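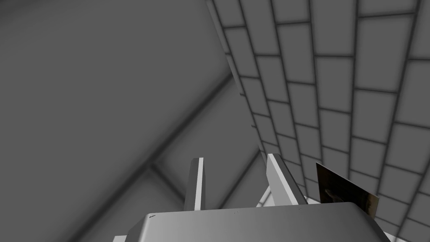 Why Is Granite Speckly?

Have you ever leaned on a stone benchtop while you were waiting for your toast and noticed all the little spots? I did this for years without giving it a single thought. Then one morning I dropped a blueberry, put my face right down near the bench to look for it, and saw that the stone was made of hundreds of tiny pieces all jammed together like a jigsaw. I never found the blueberry. I did get very interested in rocks.

So let's talk about granite, because it has a great story and most of it happens deep underground where it is much too hot for you or me.

It starts out runny

Granite begins as melted rock. When melted rock is still under the ground we call it magma (when it comes out of a volcano we call it lava, same sort of stuff, different address). The magma that makes granite doesn't come out. It pushes its way up into the cooler rock above it and gets stuck there, kilometres below the grass and the worms.

Then it cools down. And I mean slowly! Your hot chocolate cools down while you look for a biscuit. A big blob of magma can take many thousands of years, sometimes millions, because it's wrapped up in rock on every side like a giant doona.

While it cools, crystals start to grow. A crystal is a solid where all the teeny bits inside have lined up in a neat pattern. Salt is made of crystals, and so is sugar. The slower things cool, the bigger the crystals can get, so granite ends up with crystals big enough to see with just your eyes.

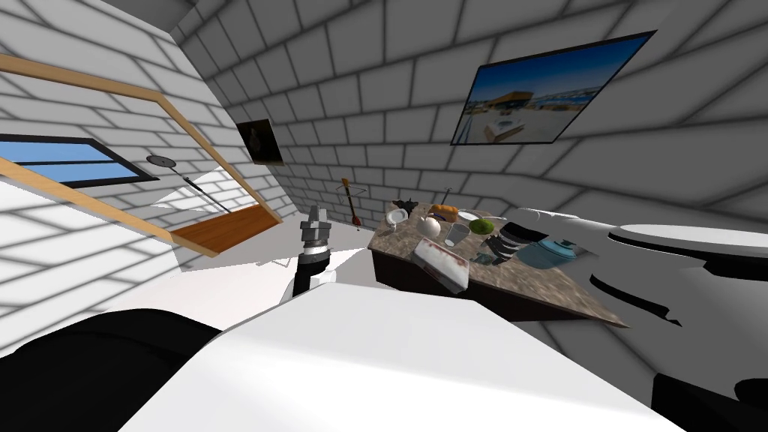
Those crystals are your speckles, and each colour is a different mineral. Minerals are the ingredients of rocks. If a rock was a fruit cake, the minerals would be the sultanas and the cherries and the cakey bits in between.

The main ones in granite are:

Quartz. Looks like grey or cloudy glass. It's very hard, and it's also what a lot of beach sand is made of.

Feldspar. This can be white, cream, pink or even a brownish red. There's usually heaps of it, so it decides the main colour of the rock.

Mica. Thin, flaky and sparkly. The black kind is called biotite, and it glitters when you tilt it in the sun.

Some granite has a long dark mineral in it too, called hornblende. I just like saying hornblende.

What if it cools fast?

If melted rock pours out onto the surface, it cools quickly and the crystals don't get time to grow. You get a rock like basalt, which is dark and looks nearly plain. There are crystals in there, but you'd need a magnifying glass or a microscope to see most of them. And if lava cools super fast it can turn into obsidian, a natural glass with hardly any crystals at all. Don't go picking that up without a grown-up — the edges can be sharper than a kitchen knife.

How does it get from down there to up here?

Good question, and it bothered me for ages. Nobody digs kilometres down to fetch it. The land above gets slowly worn away by rain, wind, ice and rivers, and the ground can be pushed upwards as well. After a very long time the granite is sitting out in the open, often as big round hills and boulders.

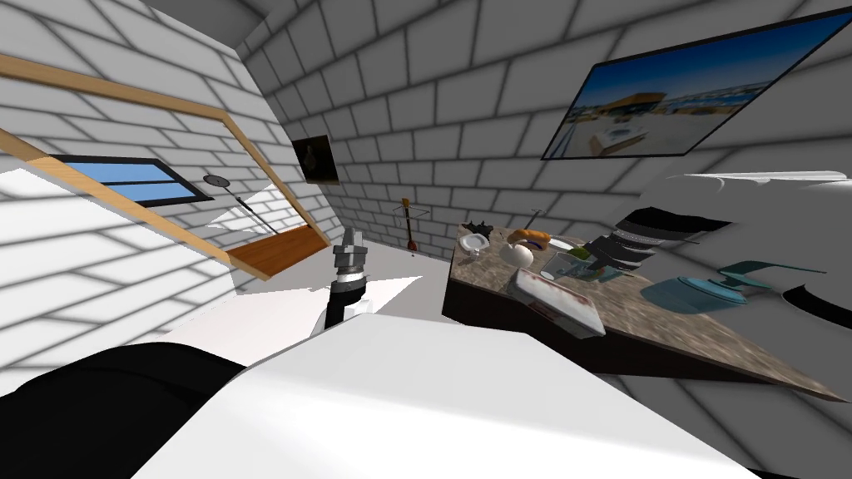
People cut it out in huge blocks at a place called a quarry. The blocks are sawn into slabs using blades with tiny bits of diamond in them, because granite is so tough that an ordinary saw would just give up. After that the slabs are polished with finer and finer grit until they shine.

I visited the old Turville quarry in May, and the walls there are grey with pink stripes running through them. I came home with 14 pebbles in my coat pockets (I asked first!) and my coat has never hung straight again.

Be a speckle detective

You'll need a piece of granite, a magnifying glass, some paper and 8 coloured pencils. A garden pebble is fine if you can see spots in it.

Wash the stone and let it dry.
Draw a square on your paper.
Look through the magnifying glass and draw the crystals you see, in the right colours.
Tilt the stone under a lamp. Anything that flashes could be mica.
Try to guess which mineral there's most of.

My best pebble has big pink patches and one black fleck shaped like a duck. If yours has a better duck than mine, draw it twice as big!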